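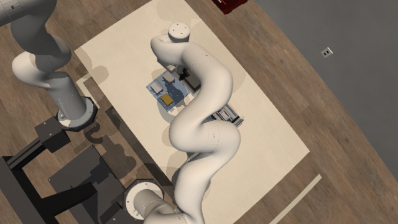 2024年11月14日
Salovetti株式会社

学生向け双腕ロボット・シミュレーション競技「Tarkierチャレンジ」の本選を実施
22チームが組立作業の自動化プログラムで競う

産業用自動化ソフトウェアの開発を行うSalovetti株式会社は、高等専門学校生および大学生を対象としたロボット競技「Tarkierチャレンジ」の本選を10月に実施しました。本選には予選を通過した22チームが出場し、シミュレーター上の2台のロボットアームを使った部品の搬送と組立の課題に取り組みました。総合優勝はチーム「Drastar」、準優勝はチーム「Zabala」です。

■ 競技の概要

Tarkierチャレンジは、当社が教育機関向けに提供しているシミュレーター「Tarkier」を使用する競技です。実機は使用せず、予選から本選まですべての課題をシミュレーター上で行います。出場者は自チームの制御プログラムを提出し、運営側の計算機で実行した結果によって順位が決まります。アームの機種、作業台の寸法、照明の条件は全チーム共通です。

プログラムの記述にはPythonを使用します。軌道計画や画像認識には公開ライブラリを利用できますが、課題ごとの座標をプログラム内に直接書き込むことは認められていません。部品の初期位置は試行のたびに一定の範囲内で変更されるため、各チームはカメラ画像から位置と向きを推定する処理を用意する必要があります。

課題は「搬送」と「組立」の二部構成です。搬送では、小さなブロックを指定された位置へ運びます。組立では、部品を把持した状態で姿勢を合わせ、機構ユニットの所定の位置に取り付けます。いずれの課題でも、2台のアームを同時に動かすか、1台ずつ動かすかはチームの判断に任されています。

■ 本選の経過

本選では、各チームのプログラムを1課題につき300回実行し、成功率、所要時間、アーム同士の接触の有無を点数化しました。接触が発生した試行は、部品が正しい位置に置かれていても減点の対象となります。

搬送課題では、多くのチームがトレイの側壁の扱いに時間をかけました。グリッパーを真上から下ろす方法は計算が単純ですが、部品が壁の近くにあると指先が壁に当たります。手首の角度を変えてから進入させるチームと、いったん部品をトレイの中央側へ寄せてから把持するチームに分かれ、成績は前者がやや上回りました。
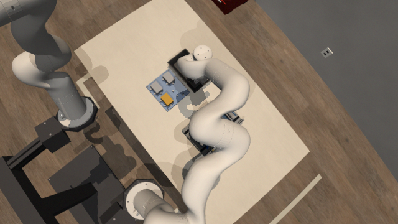
黒いトレイにグリッパーを下ろす白いアーム（Tarkierの画面より）

影の影響への対応でも差が出ました。作業台の上にはアームの影が落ち、アームが動けば影の形も変わります。予選で高い得点を得ていたチームの中には、影がかかった部品の輪郭を誤って検出し、順位を下げたところがありました。優勝したDrastarは、アームが退避した状態で一度だけ画像を取得し、以降はその推定値を使って動作する方式を採っています。途中で部品がずれた場合には対応できませんが、認識の誤りは出場チーム中で最も少なくなりました。

準優勝のZabalaは、動作中も画像の取得を続ける方式です。所要時間ではDrastarに及ばなかったものの、把持に失敗した後のやり直しが評価され、組立課題では首位の得点を記録しました。

■ 組立課題について

組立課題は今回から追加されたものです。前回までの競技は搬送のみで、出場者へのアンケートでは、現場に近い作業を扱いたいという回答が複数寄せられていました。当社の教育事業部では、レールや軸、枠状の部品を含む機構ユニットの形状データを新たに作成し、予選の開始前に全チームへ配布しました。
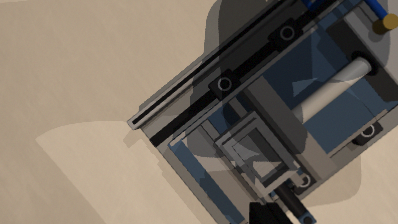 形状データの配布後、出場チームからは接触計算の精度に関する質問が多く届きました。軸のような円筒形の部品は、計算の刻みが粗いと接触面でわずかに振動し、取り付けたはずの部品が外れることがあります。運営側では刻み幅を見直した更新版を予選期間中に公開し、変更内容と再現手順を出場者用ページに掲載しました。更新前に提出されたプログラムについては、すべて更新版で再実行し、得点を付け直しています。

組立課題で全工程を完了したチームは9チームでした。完了に至らなかったチームの多くは、最後の取り付けの段階で姿勢の誤差が許容範囲を超えていました。

■ 関係者のコメント

Salovetti株式会社 教育事業部 ポール・エギルソン（Poul Egilsson）
「組立課題は難しすぎるのではないかという意見が社内にもありました。完了したチームの数は予想より多く、次回は許容範囲をもう少し狭くすることを検討しています。提出されたプログラムには、例外処理の書き方がていねいなものが目立ちました。順位には反映されない部分ですが、審査の担当者は全件に目を通しています」

チーム「Drastar」代表 トロエルス・アウスゲイルスドッティル（Troels Ásgeirsdóttir）
「最初は2台のアームを同時に動かすつもりでしたが、接触の減点が大きく、予選の途中で交互に動かす形に変えました。その分の遅れは退避位置を作業台に近づけることで取り戻しています。部室の計算機では一晩に400回ほどしか試せないと思っていたところ、描画を切ればもっと回せると先輩に教わり、そこから調整が進みました。組立の得点でZabalaに負けたことは、メンバー全員が気にしています」

■ 結果

総合優勝　Drastar
準優勝　　Zabala
組立課題最高得点　Zabala

上位チームには、Tarkierの研究用ライセンスを1年間無償で提供します。また、総合優勝チームには当社開発部門での見学と技術者との意見交換の機会を設けます。

■ 課題データの公開

本選で使用した作業台、トレイ、ブロックおよび機構ユニットのデータは、採点用スクリプトとあわせて教育機関向けに無償で公開します。授業、課外活動、卒業研究での利用が可能です。データの改変と再配布については、同梱の利用条件をご確認ください。出場チームのプログラムは、公開に同意したチームのものに限り掲載します。

すでにTarkierを導入している学校では、管理画面の「教材」からデータを追加できます。導入していない学校向けには、機能を限定した体験版を用意しています。体験版では2台のアームの同時動作に対応しますが、試行の一括実行は利用できません。

■ 次回の開催について

次回の競技では、部品の種類を増やし、試行の途中で部品の位置が変わる条件を加える予定です。出場資格は今回と同じく、高等専門学校または大学に在籍する学生で構成されたチームとします。学校をまたいだチームの編成も認めます。募集要項は、決まり次第、当社ウェブサイトの競技ページに掲載します。

■ 会社概要

社名：Salovetti株式会社
事業内容：産業用自動化ソフトウェアの開発および販売、教育機関向けシミュレーターの提供

■ 本件に関するお問い合わせ

Salovetti株式会社 教育事業部 Tarkierチャレンジ運営事務局
当社ウェブサイトのお問い合わせフォームよりご連絡ください。取材および画像の利用をご希望の場合は、件名に「競技取材」とご記入ください。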